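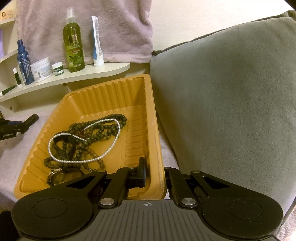
Good Practice for Hand-Held Gripper Work: A Gallery

Foline Handling Guidance, Household Objects Section

The tray is held by its wall, with one jaw inside and one jaw outside. Jewelry lies loose inside the tray, including the long string of wooden prayer beads and the pearls.

Introduction

This gallery page accompanies the Foline handling guidance for operators who use hand-held grippers in homes and other furnished rooms. It is intended for new operators, for site leads, and for partner groups that have adopted the guidance as part of their own procedures. The full text of the guidance remains the governing document. Where this page and the full text differ, the full text applies.

The guidance was first issued in May and is maintained by the Edon office under the direction of Sosina Wolde. It contains 61 numbered rules, of which 20 concern contact between the gripper and an object. The notes on this page draw mainly on that second group. They are written in everyday words so that they may be read at a work site without reference to a glossary.

Notes on the grip

Rule 14, Choice of contact point. An open container should be gripped by a wall or rim that can bear its weight. Operators should not grip a container by its contents, by a loose lid, or by a handle that has not been checked.

Rule 15, Placement of the fingertips. Both fingertips should meet the wall before any force is applied. A fingertip that enters a container should stay close to the wall and should not press down on anything stored inside — this applies even when the contents appear sturdy.

Rule 17, Closing. The jaws are to be closed slowly and evenly. If the container shifts during closing, the operator opens the jaws, lets the container settle, and begins again. A shifted grip is recorded as a new attempt.

Rule 18, Lifting a container by one side. A shallow tray held at a single point will tend to tilt. Operators should raise it only as far as the task requires and should keep it level where the task allows. A tray that cannot be kept level is to be slid or left in place.

Notes on personal items

Rule 31, Consent. Jewelry, watches, and religious articles may be included in a task only with the written consent of the owner. General consent to work in a room does not extend to these items. The consent form must name the container or describe its contents in a way the owner can confirm.

Rule 32, Religious articles. Prayer beads and similar articles are to be treated with respect at all times. They may not be dropped, used as test weights, or placed on the floor. An owner may withdraw them at any point in the session, and no reason need be given.

Rule 33, Tangled items. Strands that lie across one another should not be pulled apart with the gripper. Thread, clasps, and leather can be damaged by very little force. Where a task calls for items to be separated, the owner or the operator should do so by hand beforehand.

Rule 35, Watches. The face of a watch should be kept clear of the jaws and linkages. If the path of a linkage crosses a watch, the operator should approach from another side of the container.

Notes on surroundings

Rule 40, Soft surfaces. Blankets and cushions give way under load, and a container resting on them may move when the gripper touches it. Operators should make a first light contact to learn how the container responds. Loose fabric must be kept out of the linkages and away from the pivot pins.

Rule 42, Nearby shelves. Bottles, jars, and tubes on a neighboring shelf are considered part of the work area if the arm of the operator can reach them. They need not be cleared, but the operator should note their position before starting — a pump top or a tall bottle is easily caught by a sleeve.

Rule 44, Printed names and labels. Labels that carry the name, address, or medical details of any person are to be turned away or covered. Ordinary product labels may remain visible.

Checks and records

The Tufa checklist is completed at the start of each session. It covers the condition of the fingertips, the free movement of both linkages, and the fastening of all pivot pins. A gripper that fails any item on the list is withdrawn from use until it has been serviced.

Session notes are entered in Zomitent and kept for 90 days, after which they are removed unless a report is open. A report is required whenever an item is damaged, misplaced, or returned in a different condition. Reports should be filed by the operator who held the gripper, even where another person was directing the task.

The current edition takes account of 821 session notes submitted by operators and site leads. Changes arising from those notes are marked in the margin of the full text. The wording of Rules 18 and 33 was revised in this way, and operators trained under the earlier wording should read both rules again before their next session.

Questions on the guidance may be addressed to Sosina Wolde at the Edon office. Requests to reproduce this page should state the edition and the intended audience.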